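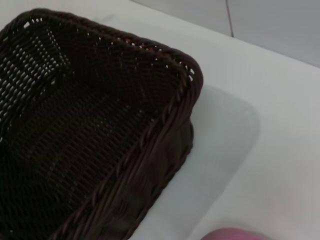 How long can a family keep a toy from the Sorero Toy Library?

Two weeks, with one renewal if no other family has asked for it. The same loan period now applies to everything on the shelves, including puzzles, games and the ride-on toys that used to have a shorter one.

The change is part of a wider update to the lending rules that takes effect in September. Current loans are not affected. If you have something at home now, the date on your slip is still the date it is due, and the new rules start with the next item you check out.

We have tried to keep the rules short. The old sheet had been added to many times, and parts of it no longer agreed with each other. One section said that board games could be renewed by phone, and another said that nothing could be. Families who joined in different years were given different versions. The new sheet fits on one side of a page and will be handed out at the desk at both Adgate and Dela Peña Street.

What the catalog looks like now

When we finished the summer inventory, the catalog stood at 600 items across the two branches. That is the number of toys and games a family can take home. It leaves out the play area at Adgate, the books in the waiting corner and anything waiting for repair.

Loans for the past year came to 2635. Wooden train sets went out more than any other kind of toy, followed by building blocks and floor puzzles. Dress-up clothes went out much less than they used to, and we will not be replacing the ones that have worn out. Musical toys are borrowed steadily all year, often by grandparents who have children visiting for a short stay.

The inventory also turned up 13 items that have been on loan for longer than a year. We have written to the families. If you get one of these letters, please bring the toy back in whatever state it is in, with or without all its parts. There is no charge, and your membership will not be affected. One puzzle has already come home this way after its family moved across town and found it in a box of winter coats.

Renewing and reserving

Renewals can be made at the desk, by phone or through the catalog page. You will be told right away if the item has been reserved and can't be renewed. Please don't leave a renewal request in the return bin, where it may not be found before the due date.

A reservation holds your place in line for one item. When it comes back and has been cleaned and checked, we call or send a message, and the toy stays behind the desk until the branch has been open for three more days. After that it goes to the next family. You can ask to pick up at either branch, but items move between branches only once a week, so a toy from the other side of town may take a while to reach you.

A few large items can't be reserved at all. These are the play kitchen, the balance beam and the puppet theater. They go to whichever family is at the desk when they are available. All of them need a car, and the theater needs two adults to carry it. 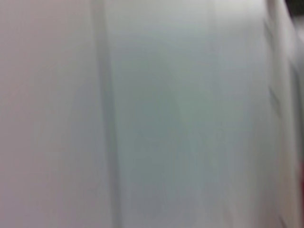
Kojo Eshun wrote to us after the draft rules went up at Adgate, saying that two weeks is too short for a child who takes a while to warm up to something new. His daughter ignored a marble run for days, he said, then played with nothing else, and it had to go back just when she had worked out how to build it by herself. He asked whether the first loan could be made longer and the renewal dropped.

We talked this over and decided to stay with two weeks and a renewal. The total time is the same for most toys, and families who don't want to keep something will bring it back sooner if the date is closer. We did make one change after his letter. If your renewal is refused because of a reservation, you can now put yourself straight back in line before you return the toy. Under the old rules you had to wait until it had been checked in, and by then other families were often ahead of you.

Several people asked about loans for children who receive therapy at home. These will go on as before. A therapist's note, or a short note from a parent, is enough to set a longer date, and you don't need to explain the reason at the desk. Speak to Tala Fakhoury at Dela Peña Street, or leave a message for her at Adgate.

Missing parts

Most calls to the desk are about missing parts. Every item has a card listing its pieces. Please check the card when you get home and tell us within a day or so if something isn't there. That way the note goes on the record of the item and you won't be asked about the piece later.

If a part goes missing while the toy is with you, write it on the back of the card. Small pieces often turn up weeks later, under a couch or in a coat pocket, and can be handed in at any time in an envelope with the name of the toy on it. We keep a drawer of unidentified parts at each branch. If your family has an old puzzle or set at home that is past using, we are glad to have the spare pieces, mainly train track, wheels and plain blocks. We can't take spare parts for anything with batteries.

We don't charge for ordinary wear or for single lost pieces. For a toy that is lost completely, we ask families to talk to us first. Sometimes a used one can be found for very little, and Eduardo Lacson keeps a list of places to look.

Cleaning

Toys should come back wiped down and dry. Warm water and a little dish soap are fine for plastic. Wooden toys should be wiped with a damp cloth and never soaked. Fabric items are washed by us, so please don't put them through your own machine, even if the label says you can. Some of the older dolls have been restuffed, and the new filling does not do well in a dryer.

If somebody at home has been sick, keep the toys a few extra days and call us. We will move the date without using up your renewal.

Shelves and labels at Adgate

The back wall at Adgate is getting new shelving from Druseck in September. The branch will stay open while it is put in, but the floor puzzles and the outdoor toys will be moved to Dela Peña Street for that time. If you usually borrow these from Adgate, it may be easier to reserve them ahead.

The colored dots that show the age range will be replaced by plain printed labels. Catarina Meireles has been going through the catalog to check each age range against the maker's advice, and a number of toys have moved up or down. The marble runs are now listed for older children than before. So are two of the magnet sets. You may still borrow anything you like, but if you have a baby or toddler in the house along with an older child, please look at the new label before you choose.

The top shelf will be lower than the present one, so more of the games can be reached without the step stool. Heavier items will go at floor level.

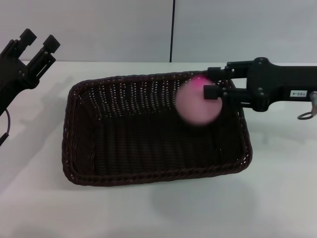
Do members need to sign up again under the new rules?

Memberships carry over and keep the same renewal date. You will be asked to sign the new sheet the next time you borrow, and to check that we have the right phone number for you. Many of the numbers on file are old, and this has been the main reason that reservation calls don't get through.

A family card covers every child in the household, and any adult named on it can borrow and return. Grandparents, sitters and other relatives can be added at the desk with a note from the card holder. Child care providers need a separate card with a higher limit on the number of items. Vasco Pacheco handles these and can be reached at Adgate in the mornings.

The limit for family cards has not changed. It is still four items at a time, with a set of puzzles in one bag counting as a single item. Large toys count as two.

The full rules will be posted at both branches and on the catalog page before they take effect. Printed copies in larger type are available on request. Comments are still welcome and can be left at either desk or sent by reply to this newsletter.

Posted Aug 2, 2026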